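Equipment planner / buyer (part time, could grow) - Bernano home handling project

Posted by: Hamidreza Nazari
Hours: 19 a week to start, mostly your own choosing
Start: September, earlier if you can

We need somebody to take over the buying. Right now it's me, at night, in a spreadsheet with too many tabs, and it shows. Twice this summer we ordered the wrong screws.

Quick background. Bernano collects handling data in ordinary homes. People pick up everyday stuff with hand-held grippers - kitchen things, cleaning things, whatever is in the house - and the recordings go toward training robot arms. We have 8 grippers now. Plan for next year is 100, in more homes, plus two bench arms from Girau if the quote comes back sane. No one has done a proper budget for any of it. That's the job.

What you'd be doing

Build the equipment plan for the year. What we buy, when, from who, what it costs to keep running. Finger pads, linkages, pivot screws, cables, stands, chargers, cases for shipping. The small parts are where the money goes and we don't track them well at all.

Get real quotes. Shahbazi makes our current grippers and is good but slow. Clorkau is cheaper and we haven't tested them. Want you to run that comparison and tell us which, in writing, with the numbers.

Also the household items. Each kit goes out with a list of things to handle and we buy those too. Boring but it adds up, last order was 408 pieces and half of it came from three diffrent shops because nobody planned ahead.
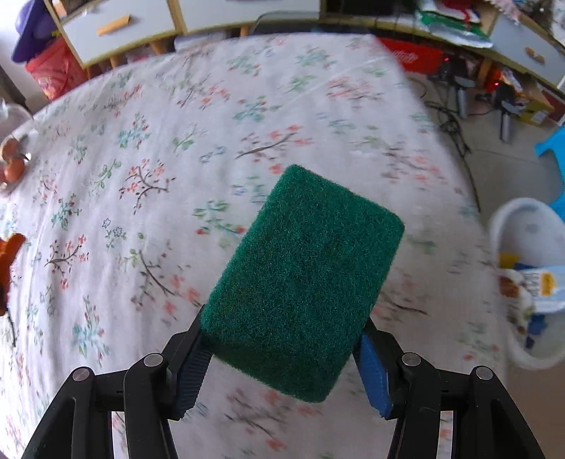 Visit homes now and then. Two a month maybe. You can't budget for this from a desk, you need to see how much table people have, where the cables run, what gets in the way, which parts come back worn. Bring a notebook. Homes have kids and pets and dinner going on, be nice about it.

Decide lease or buy on the bench arms. We go back and forth on this every meeting. Please end it.

Who we want

- You've bought equipment for a lab, workshop, school, clinic, film crew, anything like that
- OK with spreadsheets, better than me
- Can read a parts list and ask when something looks off
- Will phone a supplier instead of sending a fourth email
- Robot experience nice, not needed. We'll show you

Driving license helps. Some lifting, the cases are awkward more than heavy.

Pay is hourly, we'll send the range as soon as you write, before any interview. Travel paid. Remote fine except the home visits and one stock count every month at the office.

To apply: short email to Hamidreza, no cover letter please. Tell us one thing you bought that was a mistake and what you did about it. Add a resume, one page is plenty. If you have a budget sheet you made and can share (take the private stuff out) send that to.

Closes Sunday night. First calls the week after, then a paid half day with our actual parts list.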